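The Washstand Corner: A Gallery

Updated 5/2/19

Welcome to the gallery for our washstand corner! It started as a bare bit of floor at Sanau and has grown into my favourite spot in the whole place. I love a small basin. You can do so much in front of one (teeth, hands, paintbrushes, the one good mug) and it takes up hardly any room, so when we had the chance to set one up I went slightly overboard and kept notes on everything.

Toàn Ninh did most of the choosing and I did most of the cheering. He wanted a black cabinet from the start and I wanted something pale, and I'm delighted to say I was wrong. The white rectangular basin sits on top of it so crisply! It's a plain shape with straight sides, and next to all that black it looks twice as smart as it did in the Jeveck catalogue, where I'd gone past it without stopping.

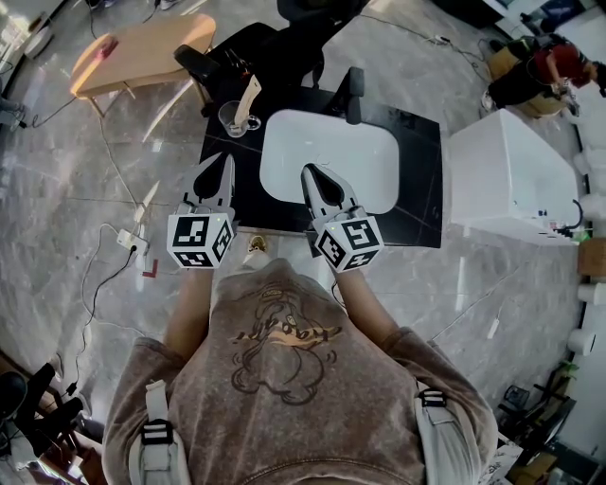
The floor deserves a mention of its own, as we had no say in it and got lucky. Grey marble tile with white veins running through it, and it goes beautifully with the black and white. I did try a mat for a week. The mat has gone to live somewhere else.

A few words on the bits and pieces, as people always ask.

The cup
Clear glass, kept at the back corner of the cabinet. We went through a phase of nice pottery ones but glass is so easy to rinse, and you can see at once when it needs doing.

The little brass fitting
Oh, I do like this! A small touch of brass down at the front edge. Most of the rest of the corner is black, white or grey and it warms the whole thing up.

The chairs
Black office chairs, because that's what Sanau has plenty of. Toàn says they make the corner look like a meeting is about to break out at the sink. They're comfy, they match the cabinet, and they're staying.

The wooden table
Light wood, thin legs, with a lovely curve to the top. It came from the Hầu sale in December and it's where everything gets put down "just for a minute". I'd happily have a second one if they ever turn up again.

The cables
Still on the floor, and so is the white power strip. Kovus do a cable tidy in black that I have my eye on, and I've measured up for it: 443 cm for the long run and 282 cm for the other. Toàn thinks clips along the wall would be neater, so we may end up trying both.

Next on the list is a shelf, nothing big, with room for soap and a plant. I've sketched five versions already and I'm very fond of the fourth. If you've put up a shelf near a basin and have a good way of keeping the splashes off the wood, do write in, I'd love to hear how you did it!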